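Gripper trials: frequently asked questions

Which grippers are you comparing?
Two. The Dernent, a parallel gripper with stiff fingers, and the Foltden, which has softer pads and costs more than the arm's first owner paid for the arm. Both bolt to the same wrist and run off the same Prestico controller.

Why clothes?
Everybody's gripper can pick up a block. Blocks have been letting gripper makers off easy for years. Denim fights back, and a thin towel will happily come up with three of its friends.

What counts as a successful pick?
One garment, lifted clear of the table, held for six seconds, put down where we asked. Dragging it off the edge is a fail, however confident the arm looks while doing it.

How many picks have you logged?
2,027 as of February, split between the two grippers. The spreadsheet has 12 columns, 11 of which somebody uses.
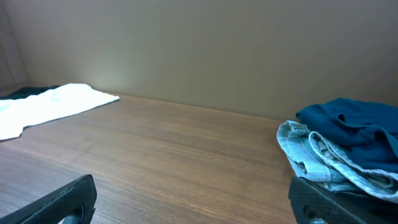

Why put the camera at the wrist?
We tried an overhead one first. It gave a lovely view of the arm's elbow at exactly the moment we wanted to see the cloth. The wrist view has its own troubles – white fabric under strong light loses most of its wrinkles, and wrinkles are what the grasp planner looks for. Turning down the exposure helps the whites and ruins anything dark.

Which gripper is winning?
On jeans, the Dernent. Stiff fingers get under a fold and stay there. On thin knits the Foltden is ahead, mostly by not pinching the table. On towels they are equally bad.

Can I send you my gripper to test?
Yes, if it fits the wrist plate and comes with a manual. Write to Selvaraj Gazi, who keeps the queue. The Jaramillo adapter works too, once you've lost an afternoon to its screws.

Will you publish the data?
When the labels are clean. Please don't ask on a Friday.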